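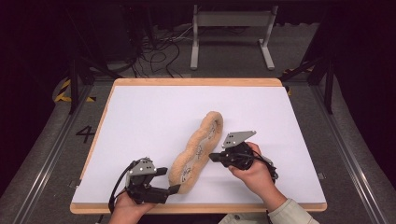 Clubs > Brundon Robotics Club > Gallery > Soft Objects Project

Soft Objects Project - Spring Gallery

The Brundon Robotics Club spent the spring term on handling soft things. Earlier teams worked with blocks and cups, which keep their shape. Augustina Korletey, who runs the club, wanted this year's group to try plush. Students took turns with a pair of hand-held grippers and saved each try as a demonstration. The goal was 300 by the end of April, and the group finished with 667.

3 shares | 2 comments 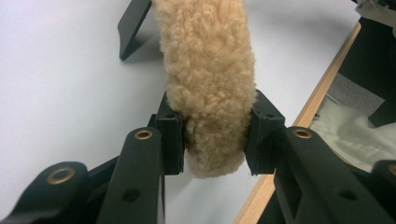 Page last changed: April, 4:10 pm

Closing on fleece. The pads sink into the curls before they have a real hold, so new members tended to stop too early. Practice runs were kept in a separate folder and did not go into the total.

Dindus and Buvuria are our two student teams. Dindus handled the recording schedule and Buvuria checked the files afterward. They threw out 172, mostly for late starts or a dropped grip.

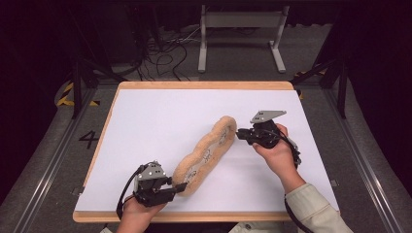 Two-handed work was the hardest part of the term to learn. Students share one station and change over every 10 tries, and most needed a few turns before their hands stopped fighting each other. With one gripper at each end of the tan piece, a small push from the left shows up on the right. The three doodles along the top gave people something to call out when they talked about where to grip. Buvuria wrote up the rest of their notes in the Saengthong binder - ask Augustina if you want to read it.

Sign-up for the fall group is at the club room.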